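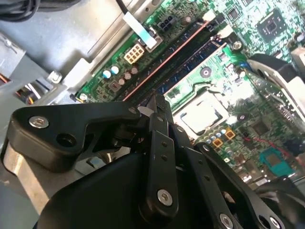
Green motherboard inside an opened desktop computer.

Zirno Refurbished Desktops: Frequently Asked Questions

Last revised in March by Qistina Hutapea, product documentation. Applies to desktop towers sold or taken in trade through the Bratlow depot. Laptops, monitors and printers are covered on separate pages.

Buying a refurbished desktop

What does "refurbished" mean on a Zirno listing?
The computer has had a previous owner, has been erased, and has passed the hardware test sequence described below. Parts that failed the sequence were replaced. Cosmetic wear is not repaired except where it affects a latch, a port or a panel that has to close.

What do the grades mean?
Grade A: light wear, no marks longer than a fingernail on the front panel. Grade B: visible scratches or label residue on any panel. Grade C: dents, discoloration or a missing drive bay cover. The grade describes the case only. A Grade C computer passes the same hardware tests as a Grade A computer.

Will I receive the computer shown in the listing photo?
Listings with a stock number ending in S are single units and the photo is of that unit. All other listings cover a batch, and the photo is of one computer in the batch. Processor, memory size and storage size are identical across a batch. The brand of the memory and the brand of the drive can differ.

Is an operating system included?
It depends on the listing. "OS installed" means a licensed copy is installed and activated. "No OS" means the drive is blank and the computer will stop at a boot device message when first turned on. A boot device message on a "No OS" unit is not a fault and is not grounds for a free return.

Are a keyboard, mouse and power cord included?
Power cord, yes. Keyboard and mouse, no, unless the listing title includes the word "set."

Hardware and testing

What is tested?
Power supply output under load, every memory slot, every rear and front USB port, network, audio out, each video output, and the drive. Fans are checked for speed and noise. The coin cell battery on the motherboard is measured and replaced if the voltage is low.

How long does the memory test run?
Four complete passes. One error in any pass fails the module. Failed modules are not retested or moved to another computer.

Which test software is used?
Inano for memory and drive tests, and Jemal for erasure. Both are in-house tools and neither is offered for download. Customers who want to check a computer themselves can use any general-purpose memory tester.

What does the log number on the test sheet refer to?
It identifies the test run, not the computer. A sheet marked 2,537, for instance, points to that entry in the Inano log. The computer itself is identified by its serial number, printed one line lower. Give both when you contact support. If a unit was tested twice, the later log number is the valid one.

Is thermal paste replaced?
On every unit. The old compound is removed from the processor and from the heatsink base, and new compound is applied before the heatsink goes back on. Please do not remove the heatsink to verify this, as doing so breaks the contact and the paste will have to be applied again.

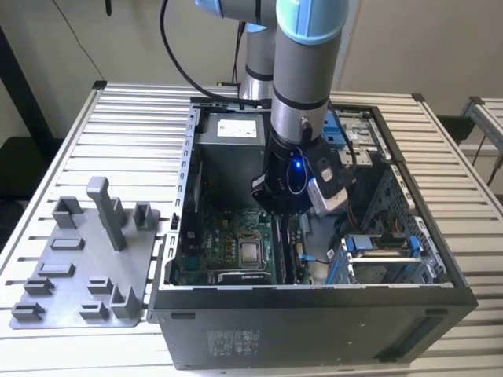

Black desktop tower lying on its side with the case open.

Opening the case and upgrading

Can I open the computer without losing the warranty?
Yes. There is no seal on the side panel. Adding or replacing memory, drives and expansion cards does not affect coverage of the remaining parts. Damage caused during an upgrade is not covered, including bent processor socket pins and broken slot latches.

How should I prepare the computer?
1. Shut down from the operating system. Sleep mode is not sufficient.
2. Switch off the power supply at the rear, if it has a switch, and unplug the cord.
3. Hold the power button in for 15 seconds.
4. Disconnect all other cables.
5. Lay the tower on its side on a stable surface, with the removable panel facing up.
6. Touch bare metal on the case before touching any part inside.

Which memory will fit?
Check the specification sheet for memory type, maximum size per slot and maximum total. Desktop memory types are keyed differently and will not seat in the wrong slot. If a module does not go in with firm, even pressure on both ends, take it out and compare the notch position. Registered server memory does not work in any desktop we sell, even where the notch lines up.

I added memory and the computer no longer starts. What should I do?
Remove the new module and start with the original only. If it starts, turn it off, unplug it, and try the new module alone in the first slot. A long pause with a black screen is normal on the first start after a memory change. Allow several minutes before cutting the power. If the computer starts with either module but not with both, the modules are probably not compatible with each other.

Can I install a larger graphics card?
Measure first. Three limits apply: the length between the rear bracket and the drive cage, the rated output of the power supply, and the connectors available on it. Many business desktops use a power supply with a non-standard shape or a non-standard motherboard connector, and a retail replacement will not fit. The specification sheet states this in the line "PSU form."

The clock resets every time I unplug the computer. Why?
The coin cell is flat or not seated. Note your firmware settings before replacing it, then insert the new cell with the plus sign facing the same way as the old one. Cells are covered for the first month.

Trading in an old desktop

What condition does it need to be in?
It must be complete, meaning case, motherboard, processor, heatsink and power supply. It does not have to start. Missing drives and missing memory lower the offer but do not rule it out. Computers with liquid damage or a swollen capacitor are accepted for recycling only, with no payment.

Should I remove my drive?
You may. If you leave it in, it is erased with Jemal and you receive an erasure certificate by email. Drives that cannot be erased are shredded, and the certificate says so. We cannot recover files once a computer has been checked in, including on the same day.

My offer changed after inspection. Can I refuse it?
Yes. The revised offer stays open until the date shown in the email. If you decline, the computer is returned at our expense. If there is no reply, the original terms you accepted at checkout apply and the revised amount is paid.

Returns and support

How do I start a return?
Use the form linked from your order confirmation. Pack the tower upright with at least a hand's width of padding on the front and rear. Remove any heavy graphics card and pack it separately. Cards left in place can tear the slot off the motherboard in transit, and transit damage of that type is deducted from the refund.

Which reference goes on the box?
The return number only, on two adjacent sides. Do not write the order number or the test log number on the outside.

Can I collect from Bratlow?
Yes, from 10 a.m. to 4 p.m., after the "ready" email has been sent. Bring the order number. Units are not started or demonstrated at the counter.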